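Tivent Tableware and Table Surface Study
Progress report to the Davton fund, second reporting period
Prepared by Nadège Le Goff, with contributions from Gaëtan Masson (stock and records) and Yannick Chevalier (rooms and furniture)

1. Scope of this report

The report covers work done between the first payment and the end of August. It deals with work packages 1 to 3. Work package 4 (guidance sheet for shared kitchens) has not started and is mentioned only where its timing is affected.

The grant supports a study of ordinary tableware in shared dining rooms: which colours and shapes are easy to find on a tabletop, how pieces are set out, and how much table space is lost to things that are left there between meals. The work uses tableware and furniture of the kind already found in the houses taking part. Nothing has been made specially.

2. Status by work package

WP1, stock and records: complete.
WP2, surfaces and lighting: complete except for one repeat check.
WP3, layouts: in progress, behind plan by three weeks.
WP4, guidance sheet: not started, as planned.

3. WP1: stock and records

The stock list now holds 231 pieces. Plates, bowls and cups make up most of it, followed by cutlery and a small group of other items kept for the clutter layouts. Each piece has a line in the list giving colour, widest measurement, height, weight and condition. Pieces with a chip on the rim were taken out before numbering and do not appear.

Two changes were made to the list after the first report. Colour names were being entered freely, and the same plate could be found as cream, pale yellow or lemon depending on who had written the line. Gaëtan Masson has replaced the free entry with a fixed set of names and has corrected the older lines. Cups are now recorded with the position of the handle at the time of layout, which was missing from the first version and had to be added by hand.

Pieces are stored by shape. Storing by colour was tried for a short time in the first period and led to mixed stacks, with plates of two sizes in one pile.

4. WP2: surfaces and lighting

Four tabletops were compared: one light wood, one dark brown wood, one plain white and one mid grey. Lighting was checked at 9 am and again at 4 pm with the blinds in both positions. The work was led by Yannick Chevalier.

Findings to date:

4.1 Pale yellow plates are found quickly on the dark wood and more slowly on the light wood. The difference is larger at 4 pm.

4.2 Coral-pink plates perform evenly on all four surfaces. They are the only plate colour in the list for which we would make no note about the table.

4.3 Shiny metal bowls were slow to be found on the white top under direct light and gave no trouble elsewhere.

4.4 Dark cups on the dark wood were the weakest pairing in the study. Turning the handle towards the sitter helped to a small extent.

4.5 Glare on the dark wood is a real source of error. A glossy top reflects the window as a pale patch, and a pale plate placed on that patch loses most of its advantage. The repeat check still outstanding concerns this point. It will use the same table turned a quarter.

Sylvain Vasseur has asked whether a placemat would remove the need for 4.1 and 4.4. It probably would, but placemats were left out of the agreed scope and we have not tested them. If Davton wishes us to add them, the cost would be small and could be met from the furniture line.

5. WP3: layouts

A total of 979 layouts is planned. At the time of writing 274 have been set out and entered. The shortfall comes from the clutter layouts, which take longer to reset than the clean ones.

A clean layout contains tableware only. A clutter layout adds the everyday items that were recorded on tables during the house visits in the first period: drinks bottles, paper rolls, rubber bands, packaging and the like. The place of each added item is fixed by the layout sheet. Small items were at first left to the person setting the table, but they drifted towards the corners, and the sheet now gives them a position as well.

Plates are tested flat and on edge. The on-edge position was added at the request of Bernadette Cordier, who pointed out that a plate being carried, stacked or put in a rack is seen from the side for much of its use. A round plate seen from the side gives a narrow shape, and its rim does most of the work of making it visible. Rim thickness has therefore been added to the stock list for plates.

The floor beside the table is kept clear for a chair's width on the long side. Boxes and packing material may stay in the room provided they are on the floor and outside that strip.

The pale yellow plate at the light tabletop, with bowls, a dark cup and a coral-pink plate: 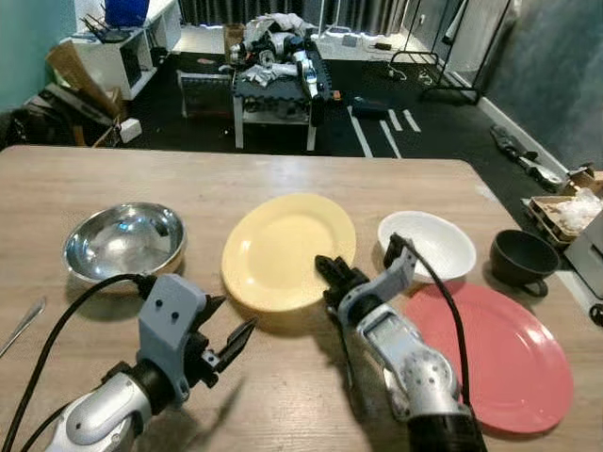
The same plate colour at the dark tabletop:
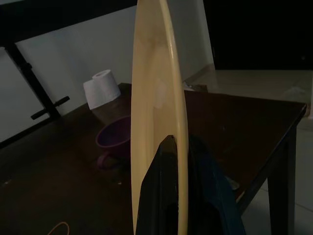
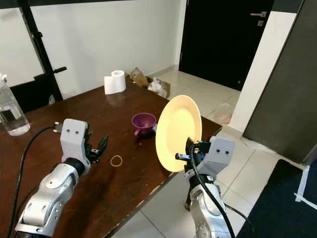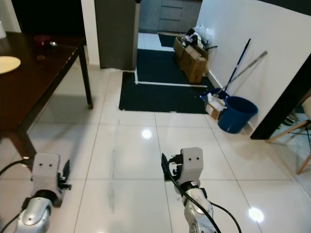 Resetting time is being reduced by preparing trays in advance. Each tray carries the pieces for one layout together with its sheet, and the trays are filled the evening before. Since the change, the daily number of clutter layouts has risen enough for us to expect WP3 to finish 20 working days later than planned, including the three weeks already lost.

6. Changes to the plan

6.1 The white tabletop has been withdrawn from the remaining layouts. Its results in WP2 were close to those of the grey one, and dropping it frees storage space.

6.2 The Numetti sheet format, used for the house visits, has been kept for WP3 without the comments column. Comments now go in the day book, where they can be read in order.

6.3 The second set of house visits is moved to follow WP3. Leung has confirmed that the dining rooms remain available to us.

7. Spending

Spending on tableware is complete and under budget. Spending on furniture is on budget. Staff time for WP3 will exceed the original figure, and we propose to cover the difference from the tableware underspend. A revised table is attached separately for approval.

8. Next period

Complete the glare check (Chevalier). Complete the clean layouts first, then the clutter layouts (Masson, Le Goff). Agree the reading age and page size for the guidance sheet (Cordier). Send Davton a short note on rim thickness once all plates have been measured.

9. Decisions requested

Approval of the transfer described in section 7. A yes or no on placemats, if possible before the clean layouts are finished, so that the storage shelves can be arranged once only.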